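Prurnau Kitchen and Home Fair: was it worth the drive?

We need a new kitchen counter. The old one has a burn mark by the stove and a seam that opens up every winter, so when the Prurnau fair came around in January I went on the Wednesday, when tickets are cheaper. They still wanted 18 dollars, plus parking. The flyer promised "40 complete kitchens under one roof." I'd like to know what they mean by complete. Plenty of the ones I walked through had no faucet, and one had no sink to put a faucet on.

Hall A: stone, and a lot of talk

Filali has the big corner stand by the entrance and pushes granite hard. The speckled brown and gray is apparently back. I remember everyone tearing it out a few years ago, and I asked the salesman what had changed. He said people want warmth again. I think people have a short memory, or the quarry has a lot of brown left. To be fair, it hides crumbs, and a dark end panel under it looks better than I expected. The desert picture on a gray wall does some of the selling too. 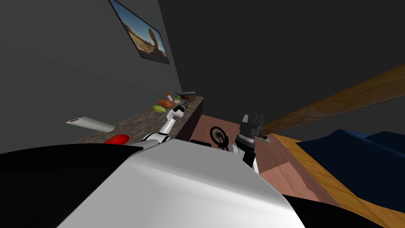

Hall B: cabinets and tile

Cinutano was showing dark cabinets with no handles. You push and the door pops open, at least on the first try. On the third door I pushed, nothing happened until I used my hip. The brochure calls this effortless. I also wanted to know what fingerprints do to a matte charcoal door in a house with kids, and got a long answer about a special cloth, sold separately.

The tile was charcoal as well, with pale gray grout. Very smart under spotlights, I'm sure. I have scrubbed pale grout with a toothbrush and I won't be doing it again.
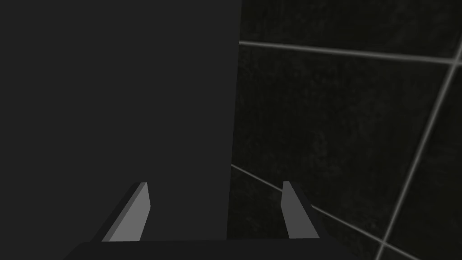

Prices were hard to come by. Most stands had a card saying "from," followed by a number that didn't include the sink cutout, delivery, or taking away the old counter. I asked for a full quote at 3 stands and got one. The other two took my phone number, and I have since learned how often they like to use it.

Drarkach, at the back by the coffee bar, was the only firm that would put installation in writing. Their lead time is 40 days, which I don't believe, but at least it's a figure I can wave at them later. They also let me take home two samples without a deposit. One has already had a wet tea bag on it overnight. No stain so far.

The marble looks were what everybody stopped for. Brown-gray with thin white veins, run straight up the wall. Ask whether it needs sealing and how often, and ask twice. I was told "never" and "every spring" by two people wearing the same badge.
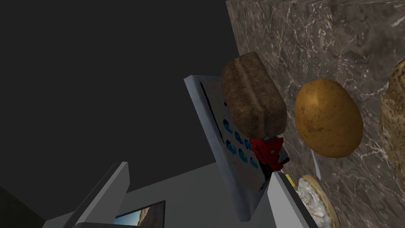
Brown-gray marble with white veins, and a dark-crusted loaf.

Would I go again? Not at full price. The coffee was bad and the talk on "kitchen moods" could have been a leaflet. If you do go, bring your measurements and get there before ten, when the staff still have time to answer.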